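Francine Landry wants to know who checks the examples

August 20, 2024

Francine Landry has a number on her whiteboard, 708, and she doesn't like it much. It is how many demonstrations her group at Urna has kept for Jernex, a system meant to learn tabletop chores by copying them. Every one was made in simulation.

"People hear 708 and say great, what can it do," she says. "I say, ask me what's in them first."

I did ask. Mostly a white arm reaching for small things on a table. An operator steers the simulated arm with a hand controller, the software saves each movement, and a second person decides whether the attempt is worth keeping. Landry was that second person for most of January. She says she threw out whole afternoons.

"You get tired and you start approving things. A sloppy grasp looks fine by four o'clock. Then the model learns sloppy, and everybody blames the model."

Her colleague Noémie Dhillon is more hopeful, up to a point. She builds the virtual rooms, changing floors, lighting and the placement of objects between runs so that the system can't lean on one familiar layout. I put it to her that a new floor texture is a cheap kind of variety.

"It is cheap," Dhillon says. "We do it because it's cheap. Whether it buys you anything on a real table, I'd like to see somebody show me."

So far the group has tried that on real hardware 3 times. Landry won't give me the results, except to say that she wouldn't put them on a slide. The next batch will be recorded by nine operators instead of two, which she expects will bring in better habits and also some new bad ones.

Would she let Jernex clear her own desk?

"With my coffee on it? No. Ask me when someone has reviewed the reviewers." 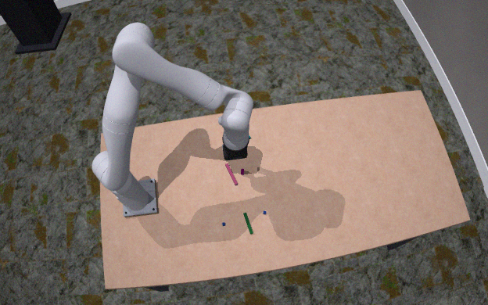 Simulated arm over a tabletop with rods and small cubes. Courtesy of Urna.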